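News from the Drarnska supper group

Dear friends and neighbors,

The December supper is over, and I want to give you the result as it was promised. We sold 300 tickets and received 2,002 in total, together with the gifts left in the box by the door. After we paid for the hall in Cladlow and for the food, 1,702 remains for the new kitchen floor. Severyn Tkachenko has the receipts, and anyone may look at them.

Many guests asked for the rice recipe of Nazar Holovko. He learned it from his aunt in Horkbridge, and he agreed to share it. For a family, please take two cups of white rice, three cups of water, one onion, a spoon of butter and salt. Wash the rice in a big bowl until the water is clear. Fry the onion slowly, add the rice, then the water, and keep the lid closed for 18 minutes. 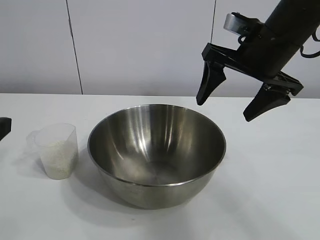

White rice in a measuring cup, with a steel mixing bowl.

We still have 46 plates which belong to the school on Holst Street. They must go back before the holidays, so if you have a car and a free hour in the morning, please call Severyn. Two blue scarves and a child's glove are also waiting in the office.

The next supper will be in spring. We are looking for people who can bake bread.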